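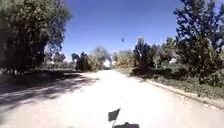 4.2 Effect of send time on newsletter open rate

The second analysis concerns the time at which an issue was sent. Section 4.1 treated each subscriber list as a single group, which hides the fact that many readers open mail only during a short part of the day. We therefore split the subscribers of the Rindadetti list at random into two arms of equal size. The morning arm received each issue at 6:30 a.m. local time and the evening arm received the same issue at 7:15 p.m. Subject line, sender name and body text were identical in both arms.

After removal of addresses that bounced on the first issue, 1344 subscribers remained. Subscribers who joined after the start of the test were sent the evening version by default and are excluded from all counts below. Time zone was taken from the sign-up form. Where the form field was blank, we used the time zone of the publisher, and these subscribers were kept in the arm to which they had been assigned.

An issue was counted as opened if the tracking pixel loaded within 60 hours of delivery. This window is longer than the one used by the Mesier tool in its default report, and the rates given here should not be compared directly with those reports. Pixel loads are also a weak measure. Several mail clients fetch remote content before the reader has seen the message, which inflates the open rate — in both arms, but not necessarily to the same degree. For this reason we treat click rate as the main outcome and report open rate as a secondary one. Repeat clicks by the same subscriber on the same issue were counted once.

The morning arm had the higher open rate for most issues. The difference in click rate was smaller and changed sign over the course of the test. Issues that carried a discount code did better in the evening arm, while issues made up mainly of long articles showed no clear pattern. We did not plan this comparison in advance, and it should be read as exploratory. Unsubscribe rates were low throughout and did not differ between the arms.

The Tanner list was too small to split and was used only as a check on the tracking setup. Clicks recorded by the sending platform were matched against page visits in the Pendach server log. The two sources agreed closely except in November, when a redirect on the landing page dropped the campaign tag. Clicks for that month were recovered from the platform records, and the log was not used.

Figure 1. Unpaved road between trees under a clear sky.

Send time also interacts with list age. Older subscribers, in the sense of those who joined earlier, opened fewer issues in either arm. We return to this point in Section 4.3, where join date enters the model as a covariate.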